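Subject: Re: Felting wool blankets in the wash – rescue or rethink?
Date: 5 August 2019
List: Wevport Weavers and Spinners

> I finished my first full blanket in April, plain weave in the Kaimal two-ply, and washed it the way I'd wash a jumper. It came off the loom 90 inches long and is now 75. The middle is lovely but the edges have gone wavy, like a lasagne sheet. Is it ruined? And should I hem before washing next time or after?

Not ruined at all! I'd be thrilled with that as a first blanket. Going from 90 to 75 is a fair bit of shrinkage, but Kaimal is a lively yarn and it wants to full. My first one in the same wool came out so thick it could nearly stand up on its own, and it has been the dog's favourite thing ever since.

Wavy edges usually come down to the selvedges being looser than the centre. Try pulling in a touch more firmly as you turn the shuttle, and check your outside warp threads every time you advance. I also double the last 2 ends on each side, which a few people on this list will tell you is cheating. It works for me and I'm sticking with it.

For the one you've got, soak it in lukewarm water, roll it in towels, then pin it out on a clean sheet on the carpet and leave it alone until it's bone dry. Steam the edges through a damp cloth if they're still ruffly. You'll be surprised how much colour and life comes back into it too – the Mumia dyes in particular seem to glow after a good steam.

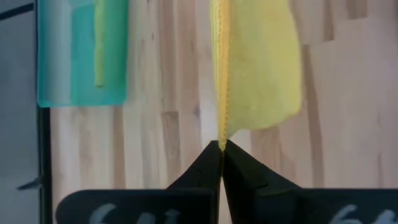
Hems, now! I've gone back and forth, and these days I twist or hem before the wash so everything fulls together. The thread matters more than people think. A strong edge colour can look marvellous, and you see it even on humble things like a yellow microfibre cloth, where the golden edging is brighter than the pale lemon fabric beside it. I'd love to see someone try that on a proper blanket, cream body with a deep gold blanket stitch. Use wool thread if the blanket is wool, and keep your stitches easy, or you'll get puckers once the body draws in.

I have 200 grams of gold two-ply left over from the Naltero swap if you'd like it for the next one. I can bring it to the next spinning day. And please bring the blanket, waves and all, I'm dying to have a feel of it!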